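# Notes on my second novel

I started the second draft of *Vatano* in November, and now I have 2,285 words that I don't hate. 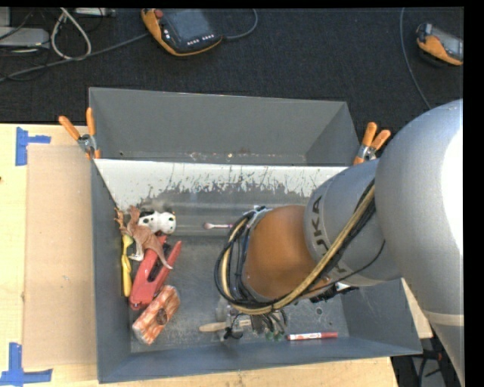
The story follows a girl who is sent to live in Calloway, a village with 200 people and one road. In the first draft she ran away in chapter 3. Now she stays until chapter 5, and I think it is better, but the middle became slow. My heroine waits a lot – maybe too much.

The old ferryman gives me the most trouble. I wanted him to be cold with her, and readers in my Lellex writing group found him only rude. So I wrote a short scene where he repairs her boots at night and says nothing in the morning. It was difficult for me, because in my first language we have a good word for this kind of silence.

Next I must write the fire. I will try before breakfast, when the house is quiet.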